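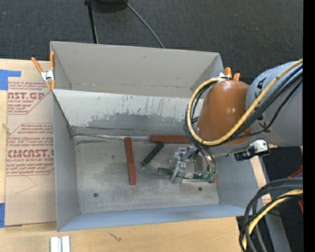
Hi all,

Sorry for going quiet, we've had my sister's lot staying and I've only just got to my emails. Donal wrote:

> Has anyone grown Skanemness from saved seed? Mine came up
> well last October under fleece but half of them bolted
> before they made any size. Also is 16 inches between rows
> too mean? I've only the one bed left.
> Donal Heffernan

I have, Donal, three years running, and the first year was just as bad as yours! I think I'd sown too early and then let them dry out in that warm spell (we were away, and the neighbour watered the tomatoes and nothing else). Since then I've held off a fortnight and kept only the seed from the very last plants to flower. Far fewer bolters now – a handful at the far end, where the soil's thin anyway.

16 inches is fine. Brendan Corrigan plants his closer than that and they're always bigger than mine, which is annoying.

If you want some of my seed, I've 10 packets made up and will bring them to the swap. Elīna, did you still want the yellow beans? And does anybody have the key to the hall, or is it still with Ultan?

All the best,
Osvaldo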